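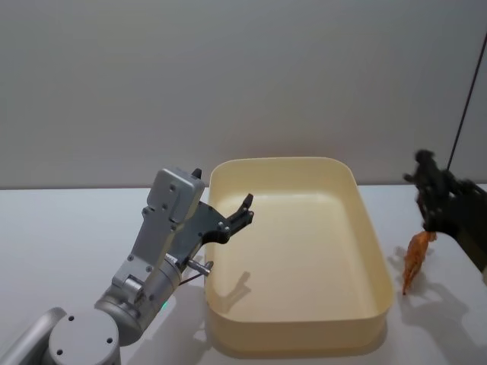

Right hand with the orange shrimp, beside the tray. Left fingers open over the left rim.

Thursday, bench 2, toy sorting into the cream tray. Protective stop on the right arm at 14:10, the third of its kind this month. No damage that I can find and no one near the bench at the time.

What the log says: release command sent to the right hand, hand reports open, arm starts its retreat. The fingers were still closed. The arm went off with the toy in its grip, dragged it into the tray wall and tripped on force. Hòa hit the stop button as well, but the arm had already halted by then.

Hòa's first thought was the threshold on the Raltel driver board. We had it set to call the hand open at 30 per cent of travel, and with a thin part the fingers can pass that and still be holding. I put it up to 94 and ran the set again with the animals, slow speed, one hand on the button.

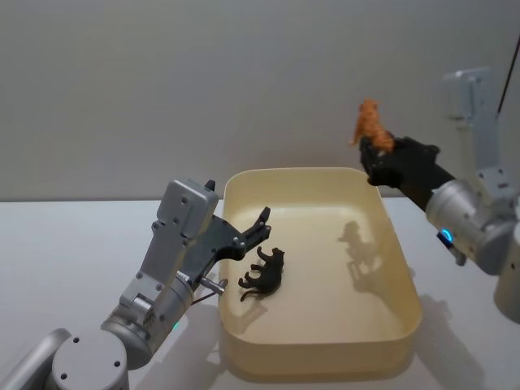 With the new setting we got through 13 cycles before the next false open, so the threshold is part of it but not all. That one showed the reported position jumping straight to 100 in a single sample, which the fingers can't do. Looks more like a bad reading than a slow hand. Wiggling the connector at the wrist gave the same jump twice.

Left arm behaved throughout. No changes made there.

Vaida wants the right arm kept at slow speed until the connector is replaced, and I agree – tag is on the controller. Spare ordered from Mustonen. Until it comes, the retreat waits for two matching readings before it moves.

Still to do: copy the log to the Javthorpe folder, check the strain relief on the hand cable, ask Hòa whether the two earlier stops show the same jump.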